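My month of flatbreads, and what I'd tell you before you start

I've been making flatbread nearly every evening since the start of August and I can't stop talking about it, so you get a whole post. My family has heard enough!

It began with a secondhand cookbook I picked up on a trip to Durport. Half the pages were stuck together, but there was a long chapter on Mughal cooking, and tucked in among the rich stews and the rice dishes were the breads. Soft ones made with milk, flaky ones folded over and over with ghee, thin ones you could nearly read through. I read the whole chapter on the train home and had flour on my shirt by seven that night.

The first batch was terrible. Stiff, pale, a bit like a coaster. The second was better and the third got eaten standing up, straight from the pan, with butter running down our wrists.

I do all of it on one stretch of counter, by the way. People write to me asking if they need a big kitchen for bread and you really don't. A board, a rolling pin, a bowl and a heavy pan will get you a very long way.
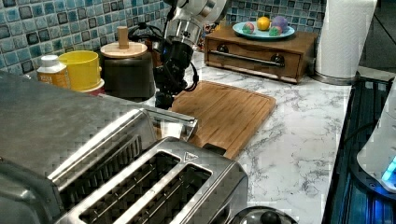
The dough

My everyday version uses 200 grams of flour, a good pinch of salt, a spoonful of yogurt and enough warm milk to bring it together. I don't give an amount for the milk anymore. My first bag of flour drank it up and the next one, from the Prasenik mill, wanted so much less that I ended up with soup and had to start again. Go slowly and stop when the dough feels like an earlobe (sorry, but it does).

Then knead it, cover it and leave it alone for 20 minutes. I used to skip the rest and fight with the rolling pin the whole way, with every circle shrinking back as soon as I let go. After a rest the dough just relaxes and does what you ask. I love that moment - you press down and it spreads out like it's been waiting for you.

This amount makes four breads if you're hungry. For a crowd I triple it and get 12, and there has never been one left over for breakfast.

The folding

If you want layers, roll a piece out thin, brush it with melted ghee, dust it with flour and pleat it up like a paper fan. Coil the strip into a snail, let it sit a few minutes and roll it out again, gently this time. My early snails were a mess and they still tasted wonderful, so don't let a messy one put you off. A little crushed fennel seed in between the folds is lovely. So is black pepper. I tried cinnamon and sugar one afternoon and that one didn't even make it to a plate.
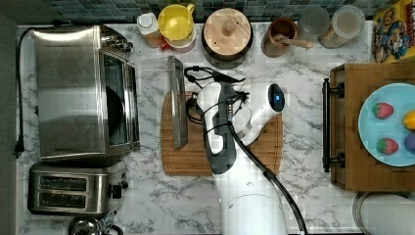 The cookbook is quite strict about keeping the finished breads wrapped in a cloth, and I've come around to that completely. They steam themselves soft in there while you cook the rest. I use an old Cunarus tea towel that has gone thin from washing, and it works better than the thick ones.

Heat is the other big thing. I was far too timid at first! Let the pan get properly hot before the first bread goes in, then turn it down a touch if the spots come up too dark. You want bubbles, then brown freckles, then a flip. Press the edges down with a folded cloth and sometimes the whole thing puffs up like a balloon, and I still yell for everyone to come look.

What to eat with them? Anything. Lentils, fried eggs, leftover roast vegetables, a spoonful of pickle. We had some last night with tomatoes and salt and that was dinner.

The recipe I'm eyeing next is on page 92, a sweet bread with saffron and milk, baked in the oven until golden. It asks for an overnight rise and I keep forgetting to start it before bed. I've stuck a note on the bathroom mirror, so maybe tonight. If any of you have made one like it, tell me how sweet yours was, and whether you brushed the top with milk or ghee. I've got both ready.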